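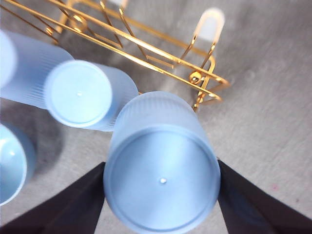 Wrist cam view, cup in the grip, gold rack behind it

gripslip_23
OK so I'm on the Skimine planner with the Stergiou grasp node feeding it, and cups are eating my evenings. Picking is fine now. It's the place step! With a cup in the fingers, the base covers a big chunk of the lower middle of my view, so the pose estimate for the rack gets jumpy right when I need it. I logged 72 place attempts and more than half aborted with "target pose unstable." Anybody masking the held object before pose estimation?

plidorton_fan
Yes, mask it. Plidorton has a held-object filter, you give it the mesh and the grasp transform and it drops those pixels. Thin shiny wire is still gonna be rough though — my depth on anything like that is mostly holes.

ohmeohmy
I'd skip the mask. Estimate the rack pose once before you pick, store it in the base frame, and place open loop. The rack isn't walking anywhere.

gripslip_23
It kinda is, I bump it (the planner thinks the wires are a flat slab, long story). Stored poses were good for 2 or 3 places and then I was off by a finger width.

ohmeohmy
Then fix your collision model first. You're asking perception to clean up after the planner.

plidorton_fan
Disagree, you want both. Also those other cups on the left are the same pale blue as the one you're holding, so if you mask by color you'll wipe them out too. Use the mesh.

gripslip_23
Ugh, color is exactly what I did. Switching tonight. Does the filter work on Ramholm builds from before January?

plidorton_fan
No, you need to update. Back up your hand-eye calibration file first, the installer overwrote mine.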